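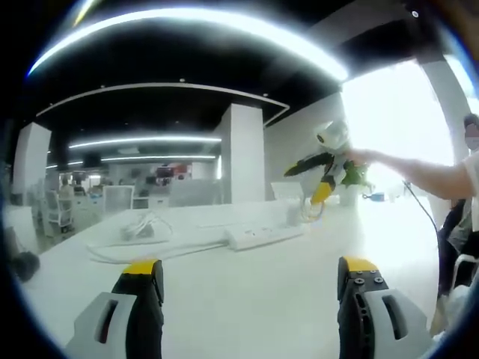
How does a robot learn a task if no robot is used for the recording?
A person does the task by hand with a tool that has the same fingers as the robot, and a small camera on the tool records each movement. The robot is trained on these recordings later.

This was the main subject of our visit to the Arkero lab on Wednesday. We were 15 visitors, mostly from small packaging firms, and we arrived at 8 in the morning, which was early for those who came by train from Carretero.

The method has the name Grindidance. I asked where the name comes from and got two different answers. The group collected 3931 recordings for the first version, all with hand-held grippers. The tasks are simple ones: pick up a thing, turn it, put it in another place. After this they trained one model and tested it on objects it had not met before.

The result which surprised me most was about variety. They compared up to 400 recordings made on one table with the same number made in many rooms. The model from many rooms was clearly better in a new place, although its recordings looked less tidy. The model from one table was good only at that table. For our own work at Destik this is useful to know, as we always planned to record everything in one corner of the hall.

We could also try the gripper ourselves. It is lighter than I expected, but my wrist was tired quite soon. One must move slowly and keep the fingers in view – I forgot this several times and was corrected in a friendly way.

Questions were answered openly, also the one about failures. Soft and shiny objects are still difficult. Lunch was sandwiches, and the coffee was good.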